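3.2 Marking load and lesson planning

Teachers at the two Sillbridge schools kept a log of the time they spent on marking, planning and data entry. The log ran for 17 school days in November and was filled in on paper at the end of each day. In total, 275 logs were complete enough to use. Logs with no entry for marking were left out, even where the other columns were full.

Marking took up the largest share of time outside lessons in both schools. English and history teachers recorded more of it than math teachers, and most of theirs was done at home. Planning time varied less between subjects. Shared lesson materials were counted as planning time for the teacher who prepared them and not for those who reused them.
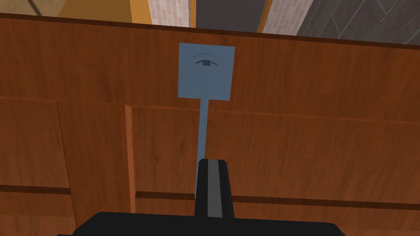

Figure 2. Computer-rendered cabinet with wood grain and separate panels.

3.3 Interviews

Nine teachers agreed to a follow-up interview. All interviews were carried out by Wumpini Mensah and typed up in full. Teachers were asked which tasks they would drop first, and whether the school's marking policy matched what they did in practice. Several said that written comments on every piece of work were expected by parents more than by school leaders. Two had moved to whole-class feedback and planned to keep it. Answers on data entry were shorter and are reported in Section 4.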